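Workshop tips from the Skustimthorpe robot club

Bits and pieces we've learnt getting ready for the Julmont challenge. Written in a rush between sessions so no particular order. Steal whatever's useful. The task this year is phone tidying: two arms, a table of phones, a stand for each, everything upright by the end.

Cables first

Most of our lost evenings were cables. Clip them along the links, small clips, and leave slack at every joint. Move the arm by hand through its full reach before you tighten anything. Far too many people clip with the arm folded and then wonder why the plug pops out at full stretch. The camera lead wants a proper loop, bigger than you think. Cheap zip ties are fine for baskets, don't use them on anything that bends.

Label both ends of every lead. Masking tape and a biro will do. We bought a label printer out of the Nilitz grant and the tape ran out in December, back to masking tape. 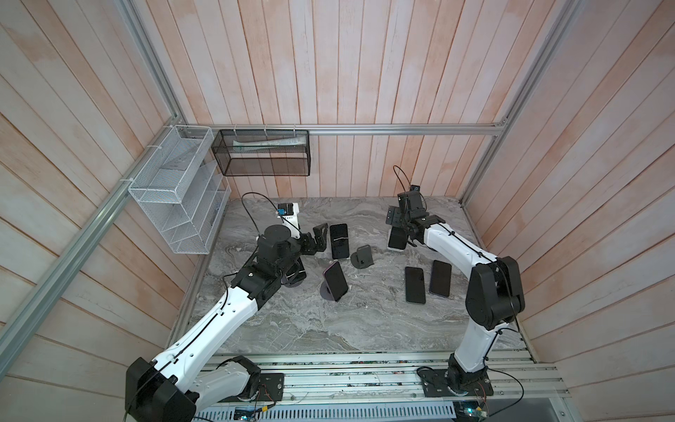

Start each practice run from a messy table. If the phones go down in the same spots every time the arms get very good at those spots and useless anywhere else. Two phones lying face-up side by side is a good one to practise, like the pair on the right here, with the empty stand well over to the other side. Swap which arm has the longer reach. Turn a phone round the wrong way now and then. Write the layout down if it beats you, so you can set it up again next time.

Phones for practice

Old dead handsets are what you want. Ask at home, ask at school, every kitchen drawer has one. Take the SIM out, check the battery isn't swollen (if the back is lifting it goes to the recycling point, not in the box). Wipe the screens with a barely damp microfibre cloth and dry them. Greasy glass slides about in the fingers and you'll blame the code.

Mixed sizes are better than a matching set. Thin ones are a pain to lift off a flat top — a bit of grip tape on the fingertips helps, change it when it goes shiny.

Numbers worth keeping

Keep a run log. Paper is fine. Ours says 369 practice runs so far, 161 of them clean, and the only reason we know the back corner is our weak spot is that somebody bothered to write "back corner" next to the bad ones. One line per run: layout, result, what went wrong. No essays.

Set a kitchen timer for 22 minutes and swap drivers when it goes. Tired drivers bump things.
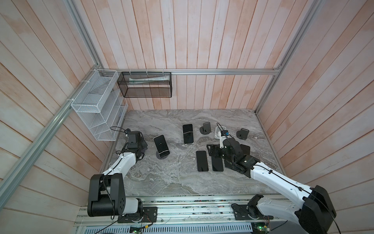 Sharing the table between two arms takes more planning than either arm does alone. Agree a line down the middle and say out loud when you're crossing it. Give each arm its own job for the first few runs, so one can be over the flat phones while the other stays near a stand on the left, and don't mix the jobs till both are steady. Park the free arm low and well back. Knocked stands are nearly always the arm that wasn't doing anything.

Storage and the bench

Hang things up. Wire baskets on the frame keep the tabletop free and you can see what's in them. Anything that rolls goes in a basket, never on the top. A marble-look surface is nice and easy to wipe but watch for glare from the strip lights, it confuses the cameras. We turned ours off on one side and it was better straight away.

Clean the rail. Screws, snipped ends and bits of wire all end up in the grooves. Old soft toothbrush, then the nozzle of the hoover, power OFF first. Do it at the end of the session when everyone is still there to help, not at the start when your the only one in.

Keep boards off the front edge if you've got the choice. Sleeves catch on jumper wires. Roll them up, tie hair back, lanyards off.

Before you call a run finished

Hands away, arms still, then look. Every phone upright on its stand, screens facing out, a gap between each so the fingers can get in for the reset. Count to five before you cheer.
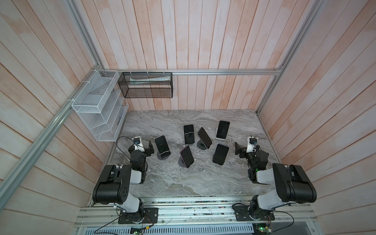
Then do the reset by hand and be rough about it, no neat rows. The Barrios team lay theirs out with eyes shut, which is a good trick as long as the arms are off. Stands get shuffled as well as phones, people forget the stands.

Packing up

Power off at the wall. Support the arm with one hand before you cut the power or it drops and takes a stand with it. Rest the grippers open. Phones in the box with a tea towel between layers, stands in the other box, lids on.

Spares to take on the day: grip tape, zip ties, 2 hex keys of the size you always loose, a spare USB lead, cloth, masking tape, biro. Snacks — not near the table.

More on camera angles when we've got ours sorted.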